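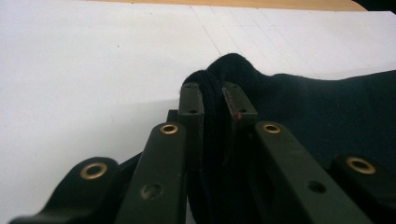 白色桌面上的黑色织物,中间捏起一道窄褶。褶顶受光处可见细密的针织或罗纹状纹理。

捏褶

捏褶,又称提褶、起脊,指用两个相对的着力点从两侧夹住平铺的软质布料,使中间一段拱起成脊的动作,也指由此形成的那道褶。它在叠衣、铺床、裁剪和挑拣线头时都会出现,多数人每天做上好几次,很少有人知道它有名字。知道的人通常也不用。

捏褶与缝纫中的“褶裥”不同。褶裥经过设计、熨烫和固定,写在纸样上;捏褶松手即散,至多留下一道浅痕,在深色布料上还可能引起家庭成员之间关于“这件到底熨没熨过”的讨论。

名称

中文家政读物对这一动作的叫法不统一。裁缝行多说“捏”,洗衣行多说“提”,“起脊”一词见于大岛富美子(Fumiko Oshima)所著《桌面上的布》的中译本,原书用语更接近“让布站起来”。译者在注释中表示,考虑过直译,后来觉得读者会笑。

“捏褶”目前最通行,缺点是与面点术语相撞。查找叠衣方法的读者若误入包子条目,一般会多停留一会儿。

形成

布料平放时,靠自重和桌面的摩擦保持原位。两侧着力点向内收拢,中间的布无处可去,只能向上拱。起脊的高度取决于收拢的距离、布的厚薄和织法。着力点之间留得太宽,脊会塌成一个软包;下手过猛,则常常只捏到空气,再捏一次又连下层一起带上来。

桌面也有影响。光滑的台面上,布容易整片滑向捏的一侧,褶没有起来,衣服先搬了家。垫一块毛巾可以缓解,代价是桌上又多了一块需要叠的布。

针织物与梭织物的表现差别明显。针织物由线圈串套而成,能顺着手势变形,褶脊圆而软;梭织物经纬交错,褶脊较尖,松开后痕迹也较久。罗纹组织横向弹性大,顺着罗纹方向起褶较为听话,横着来则往往边捏边缩,令人怀疑布料有自己的主张。

黑色布料

黑色布料在各类叠衣教程中地位尴尬。它吸光,平铺时看不清纹理,接缝、正反面和已有的折痕都混成一片,初学者常在叠到最后一步时发现里外是反的。捏起一道褶,让褶顶迎着光,纹理便显露出来,因此捏褶在处理黑色衣物时兼有辨认的用途。

《桌面上的布》建议在浅色台面上处理深色布料,深色台面上处理浅色布料。书中没有说明只有一张桌子的家庭该怎么办。福田正信(Masanobu Fukuda)在书评中补充说,可以铺一张白纸;他同时指出,黑色针织物掉下的细毛在白纸上格外醒目,“对意志薄弱者不宜”。

黑色布料起褶后还容易显出浮毛和灰尘。它们原本就在那里,只是平铺时大家都可以假装没有。

常见用途

分层。叠在一起的两层薄布难以分开时,在靠近布边处轻提表层,留出缝隙后再插入手指。从布的正中下手也可以,只是两层常会一同起来,接下来要做的事就和开始之前一样了。

移位。衣物铺歪时,捏住中部提起少许,可以在不打乱四边的情况下挪动位置。幅度宜小。超过一掌宽的移位,重新铺一次更快,不过承认这一点往往需要几分钟。

定中线。叠长裤和毛巾时,先在中线处捏出短褶作为记号,再沿褶对折。此法对厚棉布效果好,对弹性大的针织物效果有限,后者的记号在去找另一只袜子的工夫里就会消失。

检查。裁剪前在不显眼处起褶再放平,可以大致了解布料的回复程度。留痕较深的料子,叠放时宜少折几道。

Vallham 叠法

Vallham 叠法是一种以捏褶为主要步骤的上衣叠法,因最早在 Vallham 的家政讲习班上传授而得名。做法是把上衣正面朝下铺平,在肩线中点和同一竖线的下摆处各起一道短褶,双手同时提起,令两侧自然下垂,再放回桌面向内折。熟练者叠一件用时 9 秒,这一数字由熟练者自己提供。

讲习班的讲义共 96 页,其中 12 页讲捏褶,其余大部分讲如何说服同住的人照此办理。后来的修订本删去了说服部分,书薄了很多,据说也更好卖。

该叠法在 Kairys 另有一个变体,省去下摆的短褶,改用下巴压住衣领。支持者认为这样腾出了一只手,反对者的意见主要集中在下巴上。

评价与争议

围绕捏褶的争论集中在它会不会损伤布料。较谨慎的一派主张以手掌托起代替捏提,理由是反复在同一处用力会使针织线圈变形、表面起毛。另一派认为,日常衣物在洗衣机里的遭遇远比这严重,此时再谈轻拿轻放,有些迟了。两派都同意不应在罗纹领口上反复起褶,也都承认自己这样做过。

福田正信在 Undport 的一次讲座上收到过听众提问:叠好的衣服第二天就要穿,为什么还要叠。讲座记录中,此处有一段较长的空白,随后进入茶歇。

另见

褶裥
罗纹组织
毛巾的三折与四折
椅背(衣物存放)

参考资料

大岛富美子:《桌面上的布》,中译本,“让布站起来”一章。
福田正信:《深色织物与浅色家具》,书评,网络版,1/25/19 查阅。
《Vallham 家政讲习班讲义》,修订前版本,捏褶部分。修订本不含附图。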